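Home Projects Recipes Garage About Contact

The big workbench cleanup, part two

So I finally did it. After 2 years of piling everything on the bench and shutting the door behind me, I spent a whole March morning sorting out my hobby corner, and I'm still finding glitter in my socks. My friend Merike Paju came over with coffee and a roll of trash bags and was way more ruthless than I am (she made me throw out 23 dried-up glue sticks, which hurt).
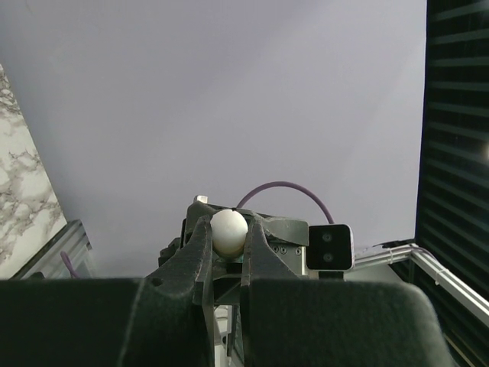 The tiny stuff is what gets me every single time. Big tools are easy, you hang them up or you don't, but little round things have no natural home and they roll. Take a small white ball shaped like an egg, a bit yellowish down near the bottom. What is that? Craft supply? Game piece? I want to put it with the beads, Merike wanted it in "misc," and I have a firm rule against "misc" because that's how I got into this mess! We argued about it longer than we argued about the paint shelf.

Anyway, my new system is one closed box for anything smaller than my thumb, and if the lid won't shut, something has to go.

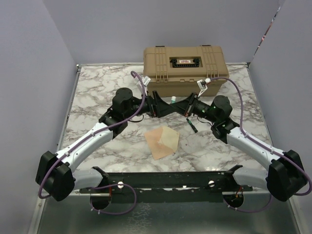

I did try drawer units first, by the way. I had a set from Wandunwood and the drawers stuck so badly I'd yank one open and send pins flying across the garage. Never again. Next up is the paint shelf, and then the yarn, which I'm pretending isn't there. If you've got a good way to store half-used spools of ribbon, please tell me, I'm begging.

14 comments Share this post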